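Vollix to close Arngate studio and move puzzle team to Besen

Mobile games company Vollix will close its Arngate studio in April and move work on its two longest-running puzzle titles to its main office in Besen, the company said in a statement on its website.

Everyone at Arngate has been offered a job in Besen or a severance package. Vollix has 236 employees across both offices. It did not say how many of them are based in Arngate, and a spokesperson declined to give a number when asked.

14 shares | 5 comments

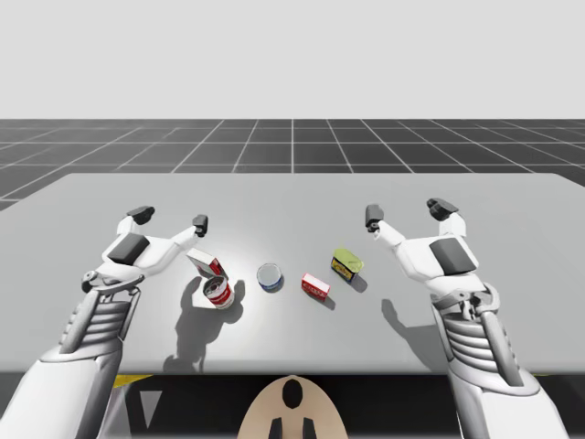
Page last changed: 4:40 p.m. – adds union response and details of the lease

The Arngate studio opened as a support office, handling player email and testing for the Besen teams. It was given its own development team later, when Vollix bought the rights to the tile-matching game Lantern Row from a smaller publisher. A second game, Copper Garden, was built in Arngate from the start and is still updated every other week.

Both games will stay online. Vollix said player accounts, purchases and saved progress will not be affected by the move, and that the regular schedule of new levels will continue through the spring. A seasonal event planned for Copper Garden has been pushed back and does not have a new date.

The company gave cost as the main reason for the decision. Rent on the Arngate office went up at the last renewal, and the current lease runs out at the end of April. Vollix said it looked at smaller spaces in the same part of town but decided that running two sites no longer made sense for a company of its size.

"Our teams have been working on the same tools and the same release calendar for a while now," the statement said. "Having them in one building will make that work simpler. We know this is hard news for people who have made their homes in Arngate, and we are grateful for what they have built there."

Staff were told at a morning meeting before the statement went up. Two employees who spoke on condition that their names not be used said the meeting lasted less than half an hour and that individual talks with managers were to start the same afternoon. One said the closing had been rumored since the winter, when the studio stopped replacing people who left. The other said it came as a surprise.
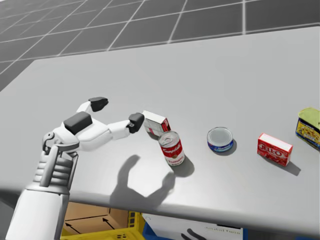 People who agree to move will get help with travel and temporary housing, according to a letter to staff seen by this site. The letter says the company will pay for up to two months in a furnished apartment and for one visit to Besen before an employee has to decide. Staff have until the end of the month to give an answer.

Those who turn down the offer will be paid through the end of the lease and will receive severance based on their years with the company. Health coverage will continue for the same period as the severance pay. Contractors, who do most of the translation work on Lantern Row, are not covered by the letter. Vollix said it would speak with them separately.

Remote work is not part of the plan for most jobs. The letter says a small number of positions in customer support may be done from home, but that designers, artists and programmers are expected to be in the Besen office at least three days a week. That rule was introduced in Besen last year and had not been applied in Arngate until now.

The regional game workers' union said it had members at the studio and had asked for a meeting with management. In a short written comment, it said the deadline for deciding was too short for people with children in school or a partner with a local job. It also asked the company to reconsider remote work, noting that parts of the Arngate team worked from home for long stretches while Copper Garden was being made.

Vollix said it had received the request and would respond to the union directly.

The closing leaves Arngate with one game developer of any size. MacPherson, which makes sports management games for PC and consoles, employs some 100 people in a converted print works near the river. The company said it was hiring for several roles, mostly in programming and production, and would hold an open evening for anyone affected by the Vollix decision. It did not say how many jobs were available.

The two companies have traded staff for years. Several of MacPherson's current level designers started out in testing at Vollix, and the lead team on Copper Garden included people who had come over from MacPherson after one of its console projects was canceled. They also shared the cost of a yearly student contest at the Arngate technical college, where teams have one weekend to make a playable game. MacPherson said it would keep paying its part. Vollix said no decision had been made about future sponsorship.

The college said it did not expect the closing to change its game design program, which takes new students every fall. It has placed interns at both companies. Students who are currently at Vollix will be able to finish their placements before the office shuts, the college said, and those due to start in May will be found other spots. 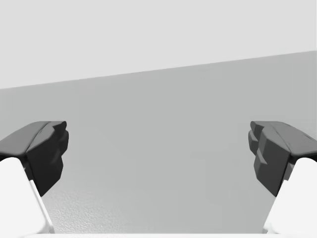
Vollix has been through a slow period since the release of its last new title, a word game that was taken down less than a year after launch. Its older games have held up better. Lantern Row in particular has kept a steady group of players, many of whom joined in its first year, and the company has said before that it brings in more money than anything else it runs.

Long-time players reacted on the game's official forum within an hour of the statement. Most of the early posts asked whether the people who design the daily boards would stay on. A forum moderator replied that the team was still deciding on personal matters and that players should not expect answers about individual staff members. The thread was later locked and replaced with a list of common questions.

That list says no levels will be removed, that the weekly leaderboards will keep their current reset time, and that support requests may take longer than usual to answer in April and May. It also says the Lantern Row player meetup, which has been held in Arngate each summer, will not take place this year. Anyone who has already paid for a ticket will get a full refund.

The Besen office is being rearranged to make space for the new arrivals. Vollix rents two floors there and said it would take over part of a third. The company has not announced any job cuts in Besen – the letter to staff says none are planned as part of the move – and it said work on an unannounced game would continue there as before.

Arngate's city business office said it had been told of the decision one day ahead of the public statement. It said it would offer job counseling to anyone who wants it and would work with the owner of the building to find a new tenant.

Comments (5)

tilepusher
Playing Lantern Row since the first month. As long as the daily boards stay the same I'll stick around, but I don't love the sound of "support may take longer." It already took them nine days to fix my missing coins.

Greywater
Worked in that office when it was only testing and email. Good group of people. Sorry to hear it.

copperfan_m
Is the seasonal event canceled or just delayed? The article says pushed back, but the in-game calendar still shows the old date.

tilepusher
@copperfan_m the forum list says delayed. They probably haven't updated the calendar.

northbank
Three days a week in an office to make a phone game. I had an offer from them a few years back and turned it down over a lot less than that.

Related

MacPherson delays console version of its hockey manager
Student game contest in Arngate draws record number of teams
Vollix pulls word game from app stores
Besen developers ask city for cheaper office space
What happens to your purchases when a mobile game shuts down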